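**보낸 날짜:** 2025년 12월 1일
**받는 이:** 조화 꽂이 메일링 리스트
**제목:** Re: [조화] 긴 화병에 장미 꽂기, 정말 공식대로 해야 합니까 (338호 글에 답함)

거스 님 글 잘 읽었습니다. 길게 쓰신 글이라 길게 답합니다. 미리 말씀드리면 저는 절반쯤만 동의하고, 나머지 절반은 직접 해 보고도 납득이 안 됐습니다.

처음 보시는 분들을 위해 원문을 아래에 남겨 둡니다. 인사말과 서명은 잘랐습니다.

> Gus Mahmoud 님이 338호에 쓴 글:
>
> 긴 원통형 화병에 조화를 꽂을 때 가장 흔한 실수는 꽃을 너무 높이 세우는 겁니다. 꽃의 높이는 화병 높이의 한 배 반을 넘지 않아야 합니다. 생화에서 오래 쓰던 비율이고 조화라고 달라질 이유가 없습니다.
>
> 봉오리는 아래쪽에 숨기세요. 위에 작은 봉오리가 있으면 머리가 가벼워 보입니다. 활짝 핀 송이를 맨 위에 두어야 중심이 잡힙니다.
>
> 줄기는 보이지 않는 편이 좋습니다. 조화의 약점이 줄기니까요. 잎을 모아서 화병 입구를 덮으면 됩니다.
>
> 배경은 무지로 하세요. 무늬 있는 벽 앞에서는 어떤 꽃도 살지 않습니다. 저는 이걸 예외 없는 규칙으로 봅니다.
>
> 그리고 돈을 좀 쓰더라도 Utik 장미를 사세요. 같은 복숭아색이라도 꽃잎이 다릅니다. 저는 Minden에서 열린 6월 모임에서 두 제품을 나란히 놓고 봤고, 그 뒤로 다른 건 안 삽니다.

하나씩 가겠습니다.

**높이에 대해서**

한 배 반이라는 숫자는 저도 처음 배울 때부터 들었습니다. 그런데 그 숫자가 어디서 왔는지 물어보면 답이 늘 흐릿합니다. 생화 쪽 선생님은 일본 꽃꽂이에서 왔다고 하시고, Chiba에서 공부하고 온 친구는 거기서는 그렇게 안 배웠다고 합니다. 출처가 이렇게 흔들리는 비율을 "조화라고 달라질 이유가 없다"로 넘기시는 건 좀 빠르지 않습니까.

생화에는 그래도 사정이 있습니다. 줄기가 길면 물올림이 힘들고, 꽃이 무거워지면 고개를 숙입니다. 조화는 철심이 들어 있으니 꺾어 놓은 각도 그대로 서 있습니다. 높이를 제한하는 건 화병이 넘어지느냐 마느냐인데, 그건 비율로 풀 문제가 아니고 화병 바닥에 무엇을 넣느냐의 문제입니다. 저는 굵은 자갈을 지퍼백에 담아 넣습니다. 모래는 쓰지 마세요. 새면 청소가 끝이 없습니다.

**봉오리 위치에 대해서**

여기가 제일 동의하기 어려웠습니다. 실제 장미 덤불을 떠올려 보면 가지 끝에 아직 안 핀 것이 달려 있는 모습이 조금도 이상하지 않습니다. 조화 티가 나는 이유 중 하나가 전부 똑같이 활짝 피어 있다는 점인데, 그나마 섞여 있는 봉오리를 아래에 숨기면 위쪽은 똑같은 얼굴만 남습니다.

머리가 가벼워 보인다는 말씀은 무슨 뜻인지 압니다. 봉오리만 혼자 삐죽 올라가면 안테나 같습니다. 핀 송이와 봉오리를 같은 높이 근처에서 섞으면 그 느낌이 덜합니다. 적어도 제 눈에는 그렇습니다. 제 눈이 기준이냐고 하시면 할 말은 없지만, 거스 님 눈도 사정은 같습니다.

**줄기에 대해서**

줄기가 조화의 약점이라는 데는 동의합니다. 싼 물건은 초록색이 형광펜 같고 이음매에 플라스틱 자국이 그대로 있습니다. 다만 입구를 잎으로 덮으라는 처방은 효과가 의심스럽습니다. 잎을 한데 모으면 그 자리만 빽빽해져서 시선이 오히려 거기로 갑니다. 가리려던 걸 광고하는 셈입니다.

제가 쓰는 방법은 시시합니다. 잎을 원래 달려 있던 자리에 두고 한 장씩 방향만 틀어 줍니다. 상자에서 꺼낸 조화 잎은 눌려서 죄다 한쪽을 보고 있습니다. 그것만 풀어도 줄기 이야기는 반쯤 해결됩니다. 드라이어 바람을 약하게 쐬면 잘 펴진다는 말이 이 리스트에도 여러 번 올라왔는데, 저는 그러다 잎맥이 번들거리게 된 적이 있어서 권하지 않습니다. 손가락으로 하세요.

**배경에 대해서**

"예외 없는 규칙"이라고 쓰신 걸 보고 답장을 쓰기로 했습니다. 예외 없다는 말을 들으면 일단 예외를 찾고 싶어지는 성격이라서요. 무늬 있는 벽이 어려운 건 맞습니다. 특히 무늬가 꽃송이와 크기가 비슷하고 색도 가까우면 꽃이 벽에 묻힙니다. 이론대로라면 분홍 무늬 벽에 복숭앗빛 장미는 최악의 짝이어야 합니다. 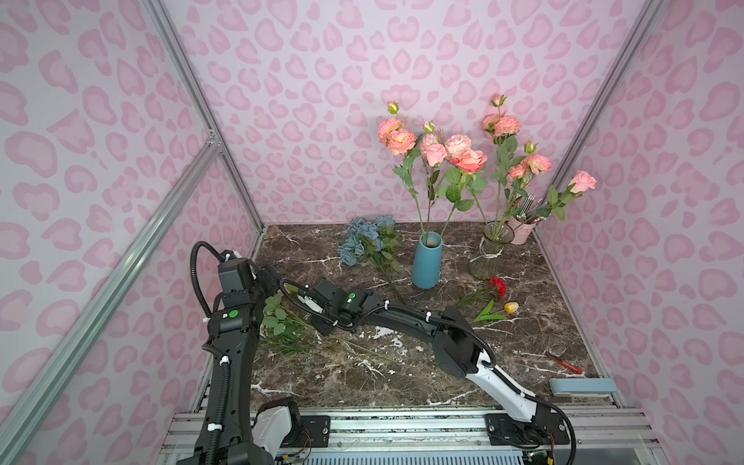
*청록색 긴 화병에 꽂은 복숭앗빛 장미 조화. 배경은 분홍 표범 무늬 벽.*

저는 이 조합이 생각보다 버틴다고 봅니다. 벽의 점이 둥글고 부드러운 데 비해 꽃잎은 주름이 있어서 결이 서로 다릅니다. 색은 가깝지만 초록 줄기와 잎이 끼어들고, 무엇보다 화병의 청록이 분홍 옆에서 확실하게 서 줍니다. 흰 화병이었다면 저도 거스 님 편을 들었을 겁니다. 위쪽의 작은 봉오리도 한번 봐 주세요. 이게 가벼워 보이십니까? 저는 잘 모르겠습니다. 꽃이 뒷벽을 따라 꽤 높이 올라가 있는데 그것도 저는 거슬리지 않습니다.

그렇다고 무늬 벽을 추천하는 건 아닙니다. 제 불만도 있습니다. 꽃 뒤로 점이 크고 작게 섞여 있으니 눈이 쉴 데가 적고, 멀리서 보면 송이 가장자리가 흐려질 것 같습니다. 상판도 짙은 갈색 바탕에 흰 줄이 도는 대리석이라 위아래가 다 말이 많은 셈입니다. 저라면 벽과 상판 중 하나는 조용한 것으로 바꿨을 겁니다. 그래도 "어떤 꽃도 살지 않는다"는 아닙니다. 규칙을 이렇게 고치면 어떨까요. 무늬 벽 앞에서는 화병 색을 먼저 고를 것. 꽃은 그다음입니다.

덧붙여 꽃을 꽂기 전에 상판에 낱개로 늘어놓는 습관은 누구에게나 권합니다. 화병에 하나 꽂고 상자에서 하나 꺼내는 식으로 하면 마지막에 꼭 못난 송이만 남습니다. 저는 긴 것, 중간 것, 짧은 것 이렇게 3줄로 놓고 시작합니다. 여기에도 근거를 대라고 하시면 없습니다. 그냥 덜 후회합니다.

**Utik 장미에 대해서**

이 부분은 정말 모르겠습니다. 모임에서 나란히 보셨다는데, 어느 쪽이 Utik인지 알고 보셨습니까? 상표를 알고 보면 꽃잎이 달라 보이는 건 당연합니다. 저도 비싼 돈을 준 물건은 다 예뻐 보입니다.

저는 집에서 Utik 장미와 상표 없는 시장 장미를 각각 Brornus 화병에 꽂아 거실에 4주 동안 두었습니다. 꼬리표는 떼고 어느 게 어느 건지 말하지 않았습니다. 가족 셋에게 물었더니 한 명은 Utik, 한 명은 시장 것, 한 명은 "둘 다 먼지가 앉았다"고 했습니다. 표본이 우습다는 건 압니다. 그래도 모르고 고르게 했다는 점에서는 Minden 쪽 비교보다 낫지 않나 싶습니다.

차이가 있긴 했습니다. Utik은 꽃받침 밑이 단단해서 송이가 빙글빙글 돌지 않습니다. 시장 것은 만질 때마다 돌아가서 성가십니다. 자주 다시 꽂는 분이라면 그 값은 할 겁니다. 한 번 꽂아 두고 잊어버리는 분이라면 저는 그 돈으로 화병을 바꾸겠습니다.

**먼지 이야기 조금**

거스 님 글에는 없었지만 다들 결국 묻는 것이라 적습니다. 소금 봉지에 조화를 넣고 흔들라는 방법이 계속 돌아다니는데, 해 보신 분 중에 꽃잎 주름에서 소금을 다 털어 내신 분이 계시면 손 좀 들어 주세요. 저는 못 했습니다. 부드러운 화장 붓으로 위에서 아래로 쓸고, 심한 송이만 미지근한 물에 중성세제를 풀어 흔든 뒤 거꾸로 매달아 말립니다. 천 꽃잎은 물이 빠질 수 있으니 뒤쪽 잎 하나로 먼저 시험하시고요. 전용 스프레이는 3종을 써 봤는데 향만 기억에 남습니다.

**그래서 묻고 싶은 것**

한 배 반 비율의 출처를 책 제목과 쪽수로 대 주실 분 계십니까. "다들 그렇게 한다"는 답은 이미 많이 받았습니다.

무늬 벽 앞에서 실패한 분들의 사진도 보고 싶습니다. 잘된 것만 올라오니 판단이 안 됩니다. 화병 색을 꼭 같이 적어 주세요.

거스 님, 혹시 다음 모임에서 Utik 장미를 또 비교하신다면 꼬리표를 떼고 해 주시면 좋겠습니다. 제가 틀린 걸로 나오면 이 리스트에 제 이름으로 정정 글을 올리겠습니다. 시장 장미는 제가 들고 가겠습니다.

P.S. 답장하실 때 원문 전체를 인용하지 말고 필요한 줄만 남겨 주세요. 지난번 글은 스크롤만 한참 했습니다. 제가 방금 길게 인용해 놓고 할 소리는 아닙니다만.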